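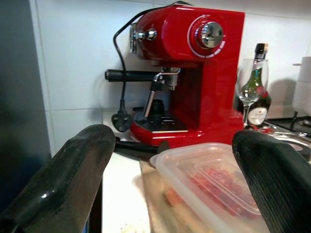
# How to write a public comment on a proposed rule

Most people I meet have never sent a comment to a government agency, and I think that's a shame, as it costs nothing and takes an evening at most. When an agency wants to change a rule, it usually has to publish the draft and let the public respond before the rule becomes final. Anybody can write in. You don't need a lawyer, and you don't need to sound like one either!

I learned this over the Storkside ferry landing rule, which drew 253 comments (two of them mine – I forgot an attachment the first time). So what follows is the way I do it now.

## 1. Find the docket and the deadline

Every proposed rule has a docket number, printed near the top of the notice. Copy it down exactly. Then look for the closing date. Many comment periods run 30 days, some run longer, and a late comment may simply go unread. Check the hour and the time zone too.

## 2. Read the part that changes

The Storkside notice was 129 pages, and I won't pretend I enjoyed them all. Start with the summary, then go to the very end, where the new wording of the rule itself is set out. The long middle is the agency's reasoning, and you can dip into it once you know which paragraph bothers you. Look for places where the agency asks for comment on a particular question. Those are invitations, so take them up.

## 3. Say who you are and what you know

One or two sentences will do:

> I live on Marchuk Road and have used the Warkine crossing to get to work since February. I am writing about section 4(b), which would end the early boat.

## 4. Make one point well

Tell them what the section would do in practice, and what you'd like it to say in its place. If you can offer the new wording yourself, even clumsily, please do. Attach your evidence – a timetable, a receipt, a page of your own notes – and mention each attachment by name in the text.

Form letters are fine as a show of support, but an agency is answering the arguments, and 40 copies of one argument get one answer. Change the letter into your own words if you can.

## 5. Leave out what you don't want published

Comments generally go up on the public docket, name and all. Keep your phone number, account numbers and medical details out of the body and the attachments.

## 6. Send it and keep the receipt

Use the online form if there is one, and save the tracking number. By mail, write the docket number on the envelope as well as the letter, and check whether it has to be postmarked or received by the deadline.

When the final rule comes out, search it for your subject. The agency should respond to the significant comments there, and the Billier parking rule even picked up a neighbor's wording almost word for word.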